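Notebook, November. Granstead sim package, trial license, second sitting

Picked up where Zuzanna left off. Her note on the bench PC read "door level loads now, don't touch the lighting," so I didn't touch the lighting.

For the record, what we are reviewing: the Granstead manipulation pack, sold to us through Davham. 455 a seat per month, or 2,746 for the year if Shahla signs before the quote runs out. For that we get the scene library, the gripper model and a support inbox that answers at 3 a.m. with a link to the page I was already reading.

Started on the knob task. The sales sheet calls the environments "true to life." I have lived in several places and none had a doorknob this yellow, but the contact geometry is what we're paying for.

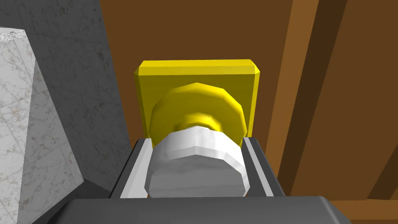 Knob task, gripper view. White grip between the fingers, yellow disc and square plate behind.

Things to sort out before anyone says yes:

The white cylinder is faceted. Fine to look at, less fine if the collision mesh has the same flats, as the fingers would then settle on an edge or a face depending on approach angle. Asked support whether the visual and collision meshes match. Got the link again.

Friction default is one number for everything. Marble, timber, painted knob, all the same. Can be overridden per part in the config, under a heading called Misc.

Ran 20 resets with the start pose jittered. Loader hung on the last one and took the log with it, so no success rate from me today. Zuzanna thinks it's the texture cache. I think it's spite - we'll try her theory first.

Export to our own controller took nearly an hour to set up and then worked without complaint, which I'm writing down because it deserves it.

Shahla asked how this stacks up against Drenuvby. Drenuvby wants 3,000 for the year and has uglier doors, but their meshes are documented. Issa has the old Drenuvby config on the shared drive, will borrow it and run the same jitter.

To do: turn on log flush per episode, clear cache, rerun. Ask Davham if the quote date can slip.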